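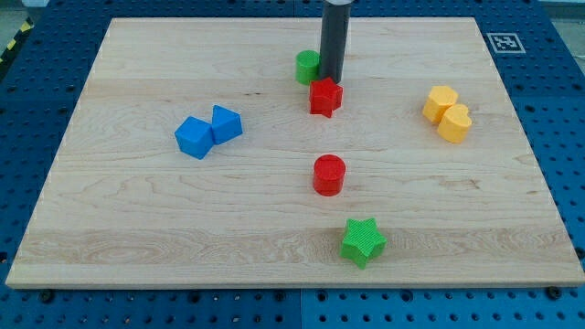
What do you make?
Shape blocks for sorting, matching and early geometry, sold in sets to preschools, elementary schools and therapy practices.

About Isow Blocks

Category: Our Company / Learning Materials

Isow started in a rented garage with one saw and an order from a kindergarten that wanted its old block set replaced. The original maker had closed and the school had lost most of the triangles. We copied the pieces that were left, made new ones to match, and the teacher passed our phone number along to two other schools. We still take replacement orders for single pieces.

Today we are a company of 17 people in one building, with the workshop in back and the office and packing room in front. Ailbhe Dolan runs the workshop and signs off on every new shape before it goes into a set.

The shapes

The basic set has cubes, cylinders and triangular prisms. The larger sets add hexagons, hearts and five-pointed stars. We use plain, strong colors: red, blue, yellow and green. A shape is not tied to one color, so a child can sort the same pile twice, once by color and once by form, and get different groups. A red star and a red cylinder go together the first time and apart the second.

Most of our blocks have a light texture on top. Teachers asked for it. Smooth pieces slid around when children tried to stand them side by side, and some children like to find a shape with their fingers before they look at it.

The star took the longest to get right. Early versions had points that were too thin and chipped when dropped on a hard floor. The current one is thicker and can be stood upright.

Who uses them

We supply 583 schools and practices. Most buy the Plenum set, which is meant for a group table. The smaller Jornov set is for one child working with an adult, and it comes with 5 activity cards. Cards can also be bought separately if yours get lost or chewed.

We suggest putting out a few pieces at a time on a plain board. Pairs are a good place to begin: two blue blocks touching, two yellow blocks touching, and then a question about what is the same and what is different.

Ordering and visits

Schools can order by purchase order or card. Replacement pieces ship in a padded envelope. The workshop is open to school groups in May, mornings only. Please call the office first so we can clear the floor.

Shares: 17
Comments: 5

Related
Caring for your blocks
Replacement piece order form
Sorting by color, sorting by shape: table activities
Choosing between the Plenum and Jornov sets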